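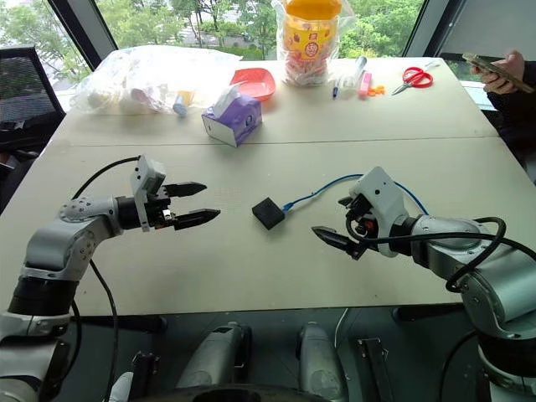 Looking after a pale worktop

Light tops show everything: tea rings, pencil, the black smear a saucepan base leaves when it is dragged. Most of it comes off with very little effort if you get to it the same day.

Everyday cleaning

Use warm water with a small squirt of washing-up liquid and a soft cloth. Wring the cloth well and wipe in long strokes from the back to the front. Dry with a tea towel, or you will get streaks when the sun comes in.

Tea and coffee rings

Mix 2 teaspoons of bicarbonate of soda with enough water to make a paste. Spread it over the mark, leave it for 3 minutes and wipe off. Repeat once if you need to. Don't use a scouring pad - the scratches hold dirt and the patch will look grey by September.

Joins and seams

Crumbs and grease collect wherever two sections meet. Run a dry toothbrush along the join once a week, then go over it with a barely damp cloth. Never pour water on it. If the filler has shrunk, rake out the loose bits with a cocktail stick and put in a thin line of fresh sealant. I use Gedard in cream, but any flexible one will do. Leave it overnight.

Ink and felt tip

Dab with surgical spirit on cotton wool, working inwards. Test it underneath first, as some finishes go dull.

Heat

Keep a trivet out all the time - if it lives in a drawer it won't get used. A folded towel is not thick enough for a casserole straight from a 200 degree oven.

Next page: limescale round taps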